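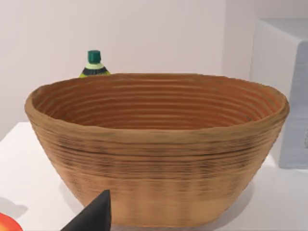 Review: Skimport 3, expense import for small project teams

February 5, 2023

Skimport reads supplier invoices and card statements and posts the lines to projects in an existing ledger. I ran version 3 at Wollstead from October onwards, against a Chettiar ledger with 15 open projects.

Setup

Installation took one afternoon. Field mapping is done in a single table, and the default mapping for Chettiar needed two corrections, both in the tax columns. Cost centres have to exist in the ledger first; Skimport will not create them.

Matching

The first full batch held 168 lines. Eight were left unmatched, all of them card payments with a shortened supplier name. These go to a holding list and can be assigned by hand – there is no bulk assign, so a longer list would be tedious. Once a name has been corrected, the rule is kept for later batches.

Split lines are handled well. A hotel bill can be divided between projects by amount or by percentage, and the rounding difference goes to the last project in the split.

Reports

Weak. The export is CSV only and the column order is fixed. We previously used Jamel, which matched fewer lines but let each project lead save a layout.

Verdict

Recommended for teams that already report from the ledger. Teams that need printed project statements should look at the export before paying for a full year.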